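Small robot arms need house rules, written down

Most of the safety rules people know about robots were written with big machines in mind. They assume a fence, a locked gate, a trained operator and an engineer who signs things off. That is fair enough for a machine that can lift a car door. It is less help to the college departments, small firms and shared workshops that now have a pair of light arms on a bench and a rota of people who use them.

I have spent a good part of the past two years going into places like that and reading what they have pinned to the wall. My employer, Noloto, does not sell arms. We are paid to look at how work is done and say what should change. In that time I have read 144 sets of bench rules. Some ran to thirty pages. One was a sticky note. The length told me very little about whether anyone followed them.

My view is that every bench with a moving arm on it should have its own short set of rules, written by the people who use it, kept beside it, and dated. The general standards still apply and I am not suggesting anyone ignore them. A general standard can tell you to assess the risk of trapping a hand. It can't tell you that on your bench the cable catches on the left elbow when the arm folds back past a certain point.

Cables are a good place to begin, as they are the thing I see handled worst. An arm that moves drags its cable with it. If the loop is too short it pulls on the connector, and if it is too long it swings into the work. People learn the right length by trial, tie it up, and then someone swaps a gripper and ties it up differently. The rule should say how much slack to leave, where the cable is fixed, and who may change that. At a firm called Fevedis I was told that their connector faults had been put down to cheap parts for most of a year. They bought better parts and the faults carried on. A line in the bench rules about cable slack would have cost them an afternoon.

The second matter is what may be left on the table. I would have a plain rule that the worktop is cleared to an agreed starting layout at the end of each session, and that the layout is drawn on a sheet of paper. If a board or a stand is part of the task, it goes on the drawing. A pen lid or a bit of card is either part of the task or it goes in a drawer. This sounds fussy. But an arm that is repeating a stored movement has no opinion about what has been put in its way, and the person who starts it in the morning may not be the person who finished the night before.
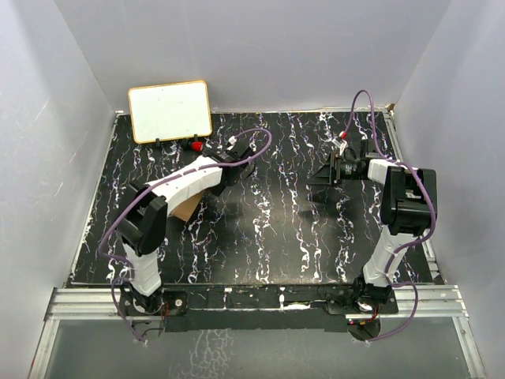
Two arms on one table call for more than one arm does, and the rules I read seldom admit it. Most of them had plainly been written for a single arm and then reused. The questions that matter with a pair are simple ones. Which arm moves first when both are sent to their rest position? Is there a part of the table that only one of them may enter at a time? If one stops on a fault, does the other stop too, or does it carry on towards the first? I have asked that last question in a lot of rooms and had a confident answer in very few. In several, the person I asked went off to try it, slowly and with a hand on the stop button, and came back with an answer that surprised them.

I would write the answers down as a test. Once a month, and after any change to the software, stop one arm on purpose and record what the other does. It takes five minutes. If the answer changes between one month and the next, you want to know before anybody reaches in.

Reaching in is the third matter. Walls around a bench are useful, and I am in favour of them, clear or solid. They keep sleeves and elbows out and they keep dropped things in. They can also make people careless about the side they reach through. A wall on three sides says nothing about the fourth. The rule I recommend is that no one puts a hand inside while the arms have power unless the task on the sheet says so by name, and in that case it also says what speed the arms are limited to. "Be careful when reaching in" appeared in a great many of the documents I read. I would strike it out wherever it appears, as it tells the reader nothing about what to do.

Niamh Mac an tSaoi ran the teaching workshop at Nic Giolla when I visited, and she disagreed with me on this. Her argument was that light arms are light, that her students had been bumped by them without harm, and that a strict rule about hands would be broken within a week and bring the other rules down with it. I take the last part seriously. A rule that everyone breaks does more damage than a gap. I don't accept the first part. The link may be light, but the fingers on the end of it close with whatever force they have been set to, and somebody will sooner or later fit something sharp to them. We settled on a rule for her benches that allowed hands in during teaching by demonstration and at no other time. She tells me it is mostly kept.

Then there is the matter of records. I am wary of forms, having seen what happens to them. One site had logged 3,774 sessions in a year on a sheet with eleven boxes, and in the box marked "observations" there were entries for only 187 of them. Most of those said "fine". The sheet had been designed by someone who wanted a full picture and it had taught people to tick boxes. We cut it down to two questions: did anything touch that shouldn't have, and did you change anything? Both needed a yes or a no, with a line of space after. The answers got better at once. People will write down that a base bolt was loose if there is an obvious place to put it and it does not take long.

Loose bolts deserve a line of their own, now I mention them. The base is the part of the arm people look at least. It doesn't move, so it doesn't draw the eye, and it takes all the strain of everything that does. Check it at the start of the session with the right key, and keep that key at the bench on a cord. The same check should take in any wiring at the base. Bare or trailing wires near a mount are common on home-built rigs, and the rule should say whether they are meant to be there and which are live. A visitor can't be expected to guess.

There are arguments against all this. The one I hear most is that small benches change too quickly for written rules, and that by the time a sheet has been agreed the gripper has been swapped and the task is different. I think this is an argument for a shorter sheet. If the rules fit on one side of paper they can be rewritten in the time it takes to make tea. What makes rules hard to change is having them approved by people who never use the bench. At Casico the bench sheet is owned by whoever used the arms most in the past month, and the name at the top changes accordingly. Kulsoom Chaudhry, who brought that in, was asked by her managers whether it was safe to let a junior technician rewrite a safety document. She pointed out that the junior technician was the one with her hands in the cell. The arrangement has stayed.

The other argument is that written rules shift blame on to the user. That does happen. I have seen a sheet produced after a mishap for no purpose except to show that somebody had been told. The way round it is to give the people who run the place duties on the same sheet. They must supply a stop button that can be reached from where the operator stands. They must pay for the time spent on checks. They must not ask for a demonstration on a bench that has failed its check that morning, even when there are guests in the building. Put those on the page with the rest, and have the manager sign beside the technician.

I would like to see a common outline for these sheets, so that someone moving from one workshop to another knows where to look. Cables, clear table, hands, two arms, base and wiring, records, duties of the owner. The headings can be shared and the content left to each bench. We have been using that order since October and will send the blank version to anyone who asks for it. It is one side of paper, with the date at the top.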